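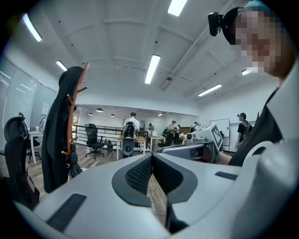
Where the coats go: notes on a free-standing rack

The office has had no proper place for outdoor clothing since we moved the desks. Coats went on chair backs, which works until someone needs the chair. A long coat on a mesh office chair also ends up under the castors, and I have had a hem chewed that way.

The replacement is a wooden coat rack: one pole, pegs branching out near the top and lower down, splayed feet. I looked at a wall rail first (the Conero, 23 quid) but part of our wall is frosted glass partition and the landlord is particular about drilling the rest. Free-standing it was.

Position

A rack like this wants clear floor all the way round. We tried it in the corner first and lost the use of the pegs facing the wall. It now stands out on the wood-grain floor, and you can reach it from any side. The cost is that it sits near the walking route, so bags do not go at the foot of it. Cables also need to be kept clear of the feet. A foot resting on a cable tilts the pole slightly, and a tall pole makes a slight tilt worse.

Loading

Pegs near the top take the long garments. The black coat hangs from up there and still comes down nearly to the floor, so a lower peg would simply put the bottom of it on the planks. Hang it by the loop if it has one. If it has no loop, use the centre of the collar and check that the shoulders fall evenly — a coat hung by one shoulder keeps the shape of the peg.
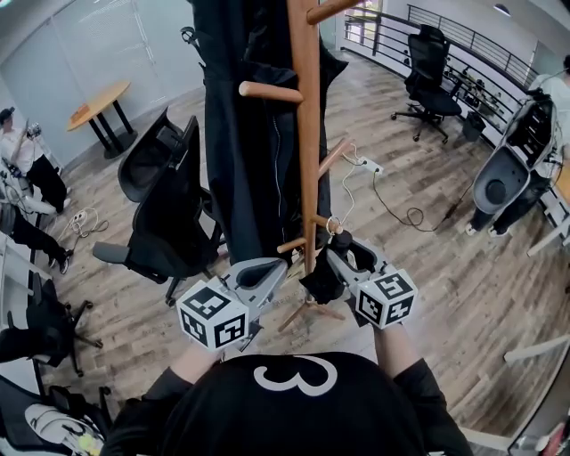
Lower pegs are for small items: gloves, scarves, hats. Gloves are the awkward case, as they have nothing to hang by and slide off a smooth peg. A clip or a small ring solves it. Failing that, push the cuff well down over the peg and leave the fingers hanging.

Balance matters more than total weight. One heavy coat is fine on a rack with a decent spread of feet. Three heavy coats on the same side are not. Zeeshan Rajput, who sits nearest, has been asked to move his to the opposite side when the winter ones come out again.

Maintenance

Pegs work loose with use. I give each one a quarter turn by hand every month or so and have not needed glue yet. Next check is in June. If any of them start to spin I will try a wrap of thread first and report back.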